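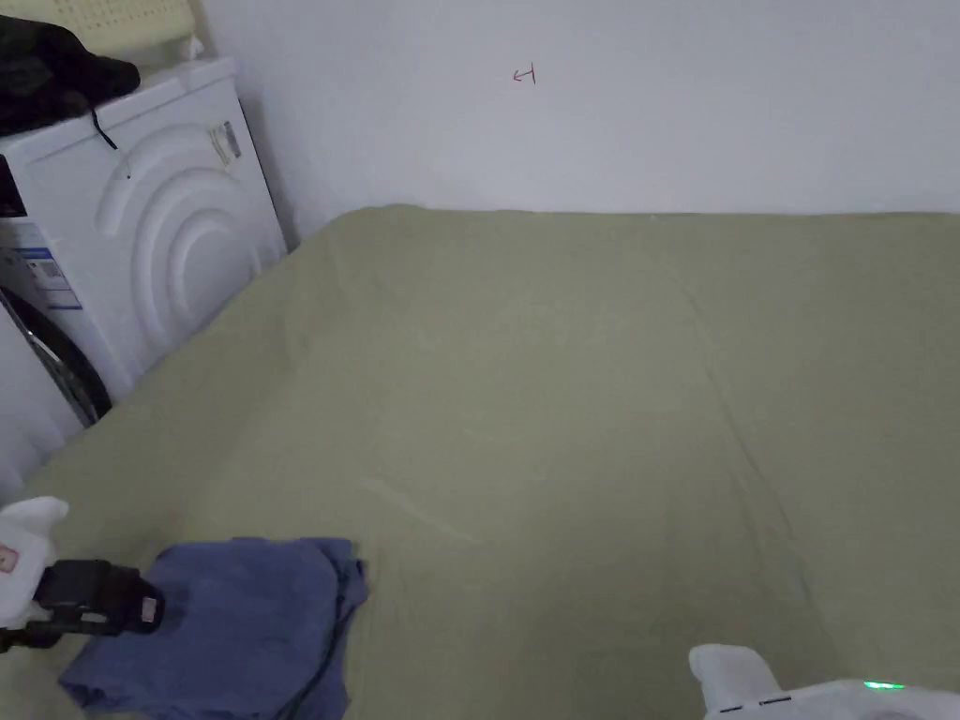
Home Build Notes, Unit 2: Fingers
Tullutham Evening Workshop
Handout revised 12/07/2024, O. Kettani

Read before you print anything. Last term several people printed first and read second, and the scrap bin is still full of their enthusiasm.

Linkage. Each finger bends at a pivot near its middle. Tighten the fastener until the joint stops wobbling, then back off a hair. If you need both hands to close the finger, so will your motor, and it has no hands.

Cloth. Rigid blocks are flattering test objects. Fabric folds, slides and bunches up just to spite you. Start with a corner. Pinch, lift, let go, and write down what happened, including the embarrassing ones.
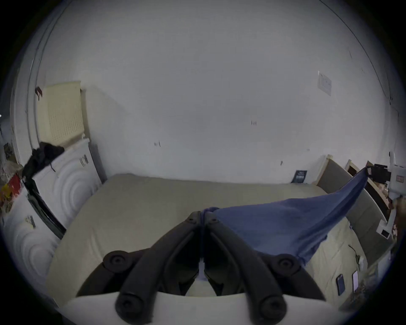 Fig. 2.1. Corner pinch on blue cloth, both fingers closing at the tips.

Note how the cloth fans out from the pinch. Tips that meet unevenly will let a thin fold slide out sideways. Jennylyn Castillo's fix is to file the high side, ten strokes at a time, and check against a sheet of paper. My fix was to reprint the finger. Hers took an evening less.

Cables. Leave slack at every joint. Tape is allowed. Tape over tape means you have a design problem.

For next time: 100 pinches, logged, same cloth throughout. Fajardo group does towels, Tarnia group does shirts. Washing the cloth halfway through counts as a new cloth, so start over.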